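I started to listen to film music seriously only when I moved to Mitstead and had a long train ride each morning. Before that, I thought like most people that the music in a film is good when you don't notice it. My friend Jarmila Jireš still says this, and we have argued over it many times. I want to explain why I believe she is wrong.

The example we fight over is *Redance*, with the score by Polák. It is a small film and I don't suppose many readers have seen it. The main melody is played by a solo viola, and it comes in the second minute, before any person has spoken. You cannot fail to notice it. It is too loud, a bit rough, and it stops in the middle of a phrase. When it returns near the end, now in the low brass, the whole cinema in Dimley sat up. I was there in July and I felt it in the row of seats.

Jarmila finds this vulgar. For her, the composer should be a kind of good waiter. But a viewer who hasn't heard the tune the first time can't recognise it the second time, and then the return has no meaning. A theme needs to be heard in order to be remembered. The old studio composers understood this very well and were not ashamed of it.

What bothers me more is the fashion of the last years, the long held note under everything. Somebody opens a letter and we get the low note. Somebody drives to work, the same low note. I bought one soundtrack album of this type with 321 minutes of music on it, in a box of 7 discs, and I could not hum one bar of it afterwards. I am told it is "texture". I have nothing against texture, but I would like also a tune.

Marthinus Sithole, who taught my evening course in harmony, used to make us write a theme of only two bars and then change it until it fit a wedding, a chase and a funeral. Most of us failed at the funeral. It was the best lesson on film I ever had, and we didn't watch a single film for it.
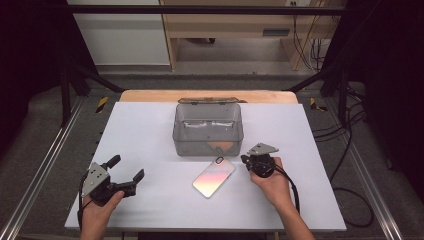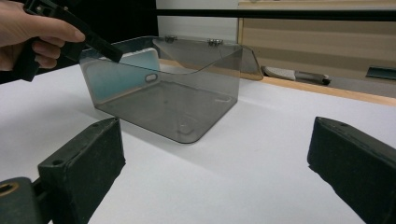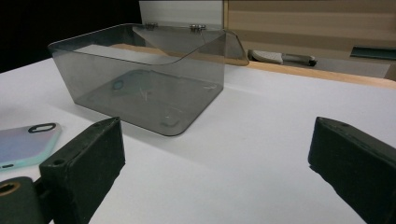

My own view on quiet scoring is not as strict as it may sound. There are scenes where the music should keep back, and Polák knows this also: in the hospital part of *Redance* there is almost nothing, two clarinets and a harp. Good quiet writing is like the smoky grey plastic of that box, you see the table through it but you still know there is a wall. The clarinets colour the dialogue and they don't hide it. Bad quiet writing has no wall at all. I played the hospital cue for Jarmila again last week, and she said it was the only piece in the film she could stand, so perhaps we are closer than we thought. On the viola she has not moved.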